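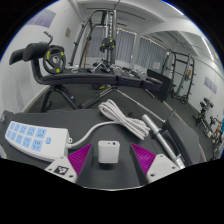 The drawer, and what to do about it

News > Round the houses > December 2025

Every house in Plestden has the drawer. In ours it is the second one down, to the left of the cooker, and it opens four inches before something inside rears up and stops it. You then have to put your hand in flat, like a vet, and persuade whatever it is to lie down.

It holds the leads. Leads for phones we no longer own, leads for phones we never owned, a thing with a fat round end that once belonged to a camcorder or possibly a baby monitor. My wife calls it the archive. I have been asked to write this item on the grounds that I complained about the drawer at the Bunting Lane supper in November and was overheard by the editor.

So, the collection. Zovellow, who have the recycling contract for our end of the valley, are taking small electricals and anything with a plug on it at the Zeltard Road depot until the end of the month. You don't need to book. You drive in, follow the arrows past the garden waste and look for the blue cage. If you reach the mattresses you have gone too far, and the turning circle there is unkind to estate cars.

Last year's collection brought in 2293 items from 700 households, which works out at a little over three apiece and strikes me as a shocking under-declaration. I could have matched that from my coat pockets. Timothée Marty, who runs the depot, thinks people bring what they can face and leave the rest for their children. He has a shelf in his office for the oddities, where a heated shoe tree currently has pride of place. He won't sell it to me.

What they'll take: phone and laptop chargers, extension leads, kettles, toasters, hairdryers, electric toothbrushes, radios, Christmas lights that have gone dark from the third bulb onwards. What they won't: anything with oil in it, anything bigger than a microwave, and loose batteries, which go in the separate tubs by the gate. Please do use the tubs. A battery in the wrong skip was behind the small fire we all smelt last winter and were all too polite to mention.
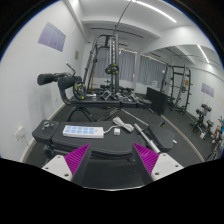 Power strip and white cable, with a small plug adapter alongside.

A word about extension leads, as they cause more argument at home than the rest put together. Heikki Hämäläinen on Bunting Lane was an electrician for most of his working life and has views. If the casing is cracked, it goes. If the plug gets warm in use, it goes. If you have one extension plugged into another to reach the shed, he would like you to stop, and he would like you to stop before he next walks past your shed. He also says a lead on a reel should be unwound fully before you run a heater off it, a rule I have now broken in two houses.

The harder business is deciding what to keep. We had a go at ours one wet afternoon and it took the pair of us three hours, including a break for soup and a short silence. The method we settled on was this. Tip the lot out. Find every device in the house that still turns on. Match them up. Put a bit of masking tape on each survivor and write what it's for while you still know. Whatever is left over goes in a bag, and the bag goes in the car that same day – if it spends a night in the hall it will creep back.

I came unstuck over a charger that fitted nothing. I was quite sure it was important. I could not have told you why. I put it in my dressing gown and there, I'm sorry to report, it remains.

One more request from the depot. Take your own tape and ties off before you hand things over, and empty the crumbs out of the toaster. Timothée says the cage last year had mice in it by the second week, and they were doing very well.

Two questions have come in already, so I'll deal with those before the editor starts cutting.

Does it still count if the thing works?

It counts, but try the swap table in the church porch first, where a working kettle seldom lasts the morning.
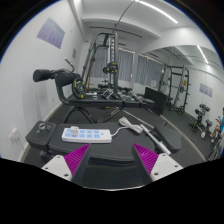 Can I bring things for a neighbour who doesn't drive?

Certainly, as long as it comes from a house and not a business. If you'd like somebody to call for yours, put a note through the door at 3 Bunting Lane. That's me. Small bags only, please, and no mattresses.

Filed under: Rubbish & Recycling, Household
2 comments | 3 shares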